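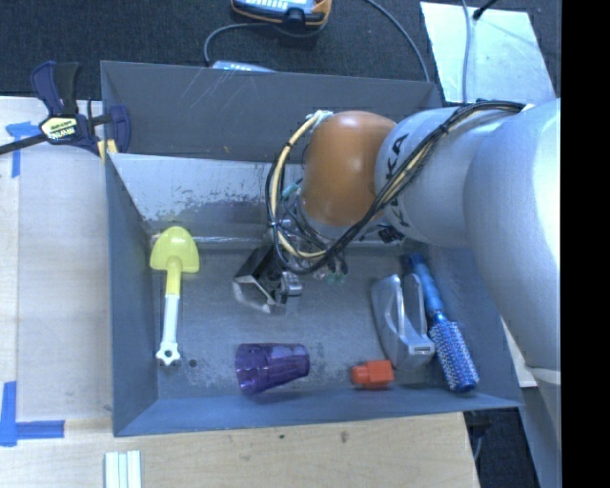

Robot arm above a grey metal bin

Three days in Nukus
2022-09-23

Many readers asked me in May about Nukus, so in this issue I write down what I remember and what I would do again.

Nukus is in the west of Uzbekistan, far from the blue domes that people usually come to see. The streets are wide and very straight. On the first afternoon I walked from the station to my guesthouse, and I arrived with dust up to my knees. The owner gave me green tea before she asked for my passport. I liked her immediately.

Most visitors come for the art museum, and they are right. I had planned one morning there and I stayed until closing, then I came back the next day. The paintings from the 1920s and 1930s are hung close together, and after some hours the eyes become tired. Please eat something between the floors. There is a small canteen two streets behind, with a green door, where the soup with noodles is good and the bread is still warm before noon.

On the second day I shared a car to Mizdakhan, the old cemetery on the hills near Khodjeyli. My companion was Nabila Mangundap, whom I met at breakfast and who had already been travelling for 11 weeks. We walked between the tombs without speaking much. People leave there small piles of stones, and our driver explained that it is better not to touch them. The wind was strong and I lost my hat, a nice one.

I did not go to Moynaq to see the ships. It is a long drive each way and I had a cold. Nabila went, and she came back at 9 in the evening, very quiet, and ate two plates of plov.

Some practical points. The night train from Tashkent is slow but comfortable, if you take the lower bed. My compartment was number 12 and the window did not open. Bring cash in small notes. In summer the heat is serious, so spring or the end of September is kinder. For shoes, choose closed ones, as the sand enters everywhere.

In the next issue Tarigan will write about his bicycle trip along the river. He promises 29 photographs, and I have asked him to choose 3.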